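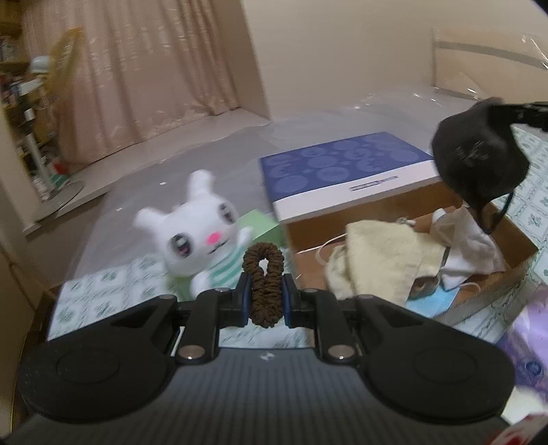

Figure 4. Hand-held gripper closed on a brown braided cord loop. Plush toy and open cardboard box behind.

4.2 Equipment plan and cost

Costs below are for the home-site phase only. Lab arms were budgeted separately (Section 3) and are not repeated. Quotes were fixed on Feb 3, 2021 and we did not chase later price changes, so treat the totals as a snapshot.

Hand-held units first. Two suppliers answered in time, Gemska and Lambrakis. Gemska was cheaper per unit but sold the finger linkages and pads as one assembly, so a torn pad meant a whole new finger. Lambrakis sold pads alone. For cloth and small soft goods the pads take most of the abuse, and we went with Lambrakis for spares planning even though the first invoice is higher. Full set as quoted, left and right unit plus charger and case: $3277. Shipping not included.

Spare pads: 40. This was a guess. The pilot gave us 304 usable episodes and we had no wear log for the first part of it, which was a mistake. W. Kuipers has since added a pad-change line to the session sheet and the number should be revisited in October when the second site closes.

Objects are cheap and easy to under-budget. Towels, face masks, plush toys, rolled cloth, plastic bags and wrapped packages all fall under one line, "soft goods." We set $600 for this and for replacements. Rigid items (bottles, boxes) come out of the same line. Buying duplicates up front is worth it, a discontinued towel breaks the match between training and test sets and there is no fixing that later. Cord and braided items were added late, after the pilot, and are not in the orginal request. 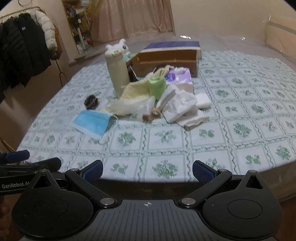
Clear space on the work surface has to be planned as well. Our first request assumed a bare lab bench at every site. Homes don't have that. Tables come with patterned cloths, plastic covers, whatever is there, and we decided not to buy a standard mat. Saves money, and the variation is wanted anyway. What does need money is time on site: setting out, resetting between runs, putting the room back. Count this as labor, not equipment, or the equipment line will look better than it is.

Storage and upload. Zorkbridge drives, two per site, one in use and one in transit. Tatodix offered a rental plan with pickup included, but the contract minimum was longer than the whole phase. Rejected. Rental may make sense for groups with more then one season of collection.

Not costed here: insurance for units in transit, calibration after a drop, a third hand-held unit as a backup. The last one is the item we would fight for next time. With only one left and one right unit, a single fault stops two-handed work, and one-handed tasks only fill the gap for so long. Lambrakis does sell single units but the lead time was not confirmed in writing.

Per-episode cost is left to Section 5, after the discard rates.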